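Ticket 528 – Pindell Half, chip times missing at split 2
Status: open, waiting on vendor
Opened by: Baltasar Pacheco, timing desk

6:40 am
Mat at the Drekthorpe bridge not reading. Start mat fine, finish mat fine. Split 2 shows zero tags on the Skolico dashboard. Test chip walked over it, nothing. Walked it again slower, nothing.

6:52 am
Swapped the antenna cable on the left side. Still nothing. Reader box has power, green light on, so not the battery. Fan running.

7:05 am
Rebooted reader. Came back up, read the test chip once, then dropped. Clock on the box was an hour ahead – probly still on the settings from the Qudah 10K. Fixed the clock. Reads showing on the box screen now but not making it to the dashboard.

7:20 am
Gun in 30 minutes. Called Skolico support, on hold. Left the box logging locally so we have a file whatever happens. Bridge marshal has a clipboard and is writing bib numbers for the lead pack as backup.

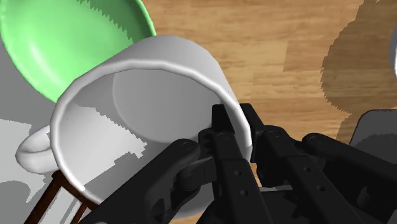 8:58 am
Lead men through split 2. Box screen shows reads. Dashboard still blank, so the live tracking page says "not yet at bridge" for everybody. Families at the finish asking. Told the announcer to stop calling splits.

9:35 am
Skolico called back. They say the box is sending under last month's event ID. Changed it to ours. Dashboard started filling in right away, but only new reads, nothing from before the change.

11:10 am
Pulled the local file off the box by USB. Uploaded by hand. 84 runners still have no split 2. Checked 16 of them against the clipboard – all on it, so they did cross. They all have start and finish times, results are good, just no split.

11:40 am
Looks like the missing ones came through in one bunch on the right side of the road. Right antenna may be weak. Did not swap that cable, only the left one. Shoud have done both.

To do
– Skolico to confirm whether raw reads can be recovered from the right antenna
– new cable, right side, before the next race
– clear event ID and check clock when packing up, add to the checklist
– keep ticket open till results are marked final, age group awards go by finish time so no change there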